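Deva Matt Wall Paint in Red, reviewed by Dineo Mkhize

Updated June 2, 2025

The Deva matt is a water-based emulsion sold for interior walls. I applied it by roller to bare plaster in November, after a mist coat, and left the finished wall for 6 months before writing this.

Coverage is the weak point. Strong reds carry little white pigment, and this one needed 4 coats to hide the mist coat fully. A grey undercoat would probably have saved one — the tin makes no mention of it.

Recoat time was as stated. Spatter was low with a medium-pile sleeve.
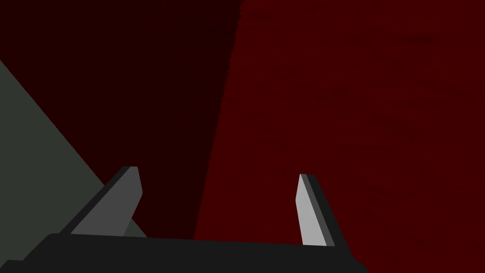 Scrub resistance is fair. I gave a test board some 2,000 strokes with a damp sponge and found slight polishing, with faint colour on the sponge. The Zetutov equivalent reached 3,000 before showing the same wear, but it costs more and smells stronger.

Suitable for bedrooms. For a hallway I would buy the Zetutov.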